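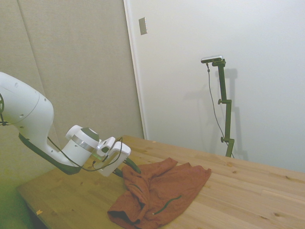

Estbridge Shared Workshop
Evening course: Building an arm cell you can live with
Handout 4. Cloth, and why to doubt your own results
4 Jun 2022

Bring this sheet with you, and a pencil. The software notes were in Handout 3 and I am not repeating them.

1. What we are claiming

Very little, I hope. The task for this session is to get the arm to take hold of a garment lying on a table, lift part of it and put it down again. Folding comes later, if it comes at all. I have read plenty of home build write-ups in which a robot "does the laundry", and most of them go quiet when you ask how the clothes got onto the table and who straightened them between tries. Write both down. If you laid the cloth out by hand, the arm did not lay it out, and your log should say so.

Words we will use in the log:

Grasp: the fingers have closed and there is cloth between them.
Lift: some part of the cloth has left the table.
Hold: the cloth is still between the fingers after 10 seconds with the arm stopped.
Success: do not use this word. Say which of the other three you mean.

2. Choosing where to pinch

Shorts are a fair test piece. They have a thick edge at one end and loose openings at the other, and they never land the same way twice. Beginners tend to go for the middle of the cloth, where two fingers coming straight down mostly press it into the wood.

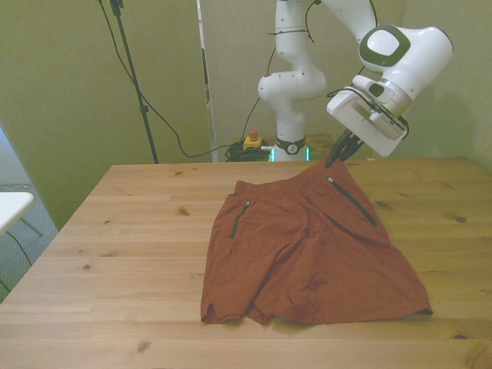
Edges and corners are the better bet with a two-finger gripper. A waistband is several layers thick, so it stands up a little from the table and gives the fingers something to close on. With the shorts spread out and the fingers on the top right corner of the waistband, only a small point of fabric comes up at first, and that counts as a lift under our definitions even though it looks feeble. Note too how close the zips are to where you want to grip. A metal pull between the fingertips can feel like a good firm grasp to the controller, and you will have learnt nothing about cloth.

Try these in order:

a) Corner of the waistband, garment flat.
b) Middle of the waistband, garment flat.
c) Highest fold, garment dropped in a heap.

Do 10 attempts at each before changing anything. I know it is dull. If you alter the finger height after every miss, all you will have at the end is a list of anecdotes.

3. Reading the numbers

A previous group, working under the project name Omen, logged 80 attempts and reported 44 holds. They were pleased with that. I was less so when I went through the sheet, as 34 of those holds came from garments laid flat by hand with the waistband squared up to the table. Take those away and you have 10 holds from everything else, and the sheet didn't say how many heap attempts had been made. So the heap result can't be worked out at all. The flat result can't be either, for the same reason.

Put the starting state in its own column. Flat, part folded or heap will do.

4. Lifting higher

Once you have a hold near the table, raise the arm in steps and stop at each one. The weight on the fingers goes up as more cloth leaves the wood, and this is where a grasp that seemed sound may begin to creep.

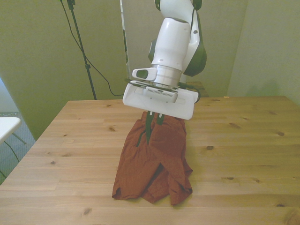 Creep is hard to spot by eye. Put a small chalk mark on the cloth level with the fingertips, then look again at the end of the hold. If the mark has moved down, record it, even if nothing fell. Leave the lower part of the garment resting on the table for the first set. A full lift swings, and swinging cloth makes a mess of any comparison.

Lower slowly. Opening the fingers while the cloth is still high gives you a heap you did not plan for, and people have been known to count it as a fresh random start. It isn't very random.

5. On bought-in grasp software

Two of you asked about Goltemeck and Sangkhawat, the grasp planners that keep coming up on the forums. Use them if you like. I have tried both and have no strong quarrel with either, but I would want to see them beat the plainest rule available: find the edge furthest from the base, pinch there. Run the plain rule first, same garment, same starting states. If the clever one can't improve on it, you have saved yourself an evening of installing things.

6. Before you leave

Stop button pressed, arm parked clear of the table, cables off the floor where people walk. Copy your log to the shared folder with the misses left in.

For next time: one page on a single failed grasp. What you expected, what the cloth did, and one change you would test. Leave out any cause you have not tested.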